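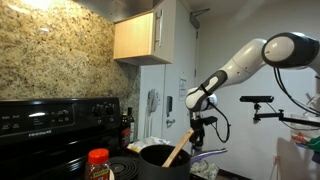

Okay, session 14, and I promised you the stirring fault, so get comfortable. Everything we did on force limits in September comes back today (yes, I know, sorry).

Quick recap for anyone who missed lab. The task is called Mirnimance, it runs on the Erndale kitchen setup, and all it asks the arm to do is stir a pot and let go of the spoon. We'd had a good stretch with it. Then one afternoon the arm kept pushing down after the spoon had hit the bottom of the pot, the wrist went into a protective stop, and the gripper stayed closed the whole time!

I pulled the log that evening. The part that matters:

- contact shows up at sample 1,815
- the stop comes 400 ms after that
- the downward force limit was set to 90 N, which is way too high for a spoon

So where did 90 come from? Bahman Shojaei and I dug through the config history and found it had been copied over from Petau, our bin-packing task, where you really do want to lean on things. The loader takes the last value it reads, and it was reading the Petau file second. No warning, no message, nothing on the screen. The controller did exactly what the file told it to!
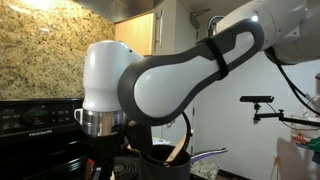

*Fig. 2. Gripper by the burner, spoon standing in the pot.*

Now the second half, and this is the one I'd like you to chew on. After a protective stop, our recovery script (the Kinnunen script, you'll see that name in the repo) lifted the wrist straight up. It never checked what the fingers were holding. If a spoon is wedged against the rim, a straight lift drags the pot along with it, and on a stove that's a safety problem even with the burners off. I wrote that script, by the way, so feel free to be mean about it in your reports.

What we changed:

1. Each task now has its own limits file, and the loader quits if it finds two.
2. Recovery waits for a person to say "clear" before anything moves.
3. Hands stay out of reach of both arms until the stop is acknowledged. 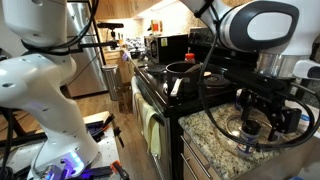 Othmane El-Sayed objected that number two only moves the problem onto a tired human, who will say "clear" out of habit by the end of a long shift, and he wanted a grip check in the script as well. I think he's right, and we haven't built it yet.

For next time, write me one page on how you'd do that check using only finger position and motor current. Sketches are fine. Read the recovery script first, all of it, including my embarrassing comments.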